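## 4. Recording a demonstration with the hand-held grippers

This section is for the person who records. The method compares policies trained with and without the head view, so both hands and the head camera must be recorded in every episode. Please read section 3 (calibration) first.

1. Switch on both grippers and wait for the green light on each one. If one light stays off after the start-up, change the battery and begin again.

2. Put on the head camera and tighten the strap. Look down at your hands in working position. Both marker cubes should be inside the preview image when your elbows are bent.

3. Open the Jiler recorder and choose the task name from the list. Do not type a new name by hand. In the first collection we had 1698 episodes, and 449 of them had to be sorted again because of spelling differences.

4. Go to the start position and press **Record**. Hold both grippers still for two seconds, with the cubes facing the camera. The software uses this pause to align the three streams.

5. Do the task at normal speed. For the coat rack task, bring one gripper to the rack and keep the other one ready in front of you, where the camera can still see its cube. 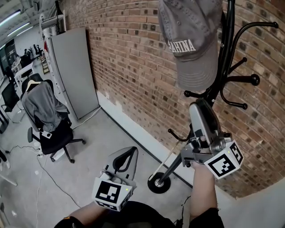

6. Return to the start position, hold still again for two seconds, and press **Stop**.

> **Note:** The cube may be hidden for a short moment, for example behind a hook or a sleeve. The tracker fills gaps of up to 4 frames. Longer gaps are marked in red on the timeline and the episode is not used for training.

> **Caution:** Look where you step before you press Record. With the head camera on, you will look mostly at your hands, and cables on the floor are easy to forget. Do not walk backwards during an episode.

### 4.1 Checking the episode

Play the recording once at double speed. Check that:

- the gripper opening curve goes to zero when the jaws close
- the path of each hand has no sudden jumps
- the object of the task is visible from the head view at the start.

If a path jumps, wipe the cube faces with a dry cloth and record again – do not try to repair the path in the editor. Arlindo Magalhães compared repaired and newly recorded episodes on the hanging task, and the policy trained with repaired ones released the object too early more often.

Questions about the tracker go to Divina Layug. For broken jaws or loose cubes, write to Orvokki Ikonen and put the gripper number in the subject line.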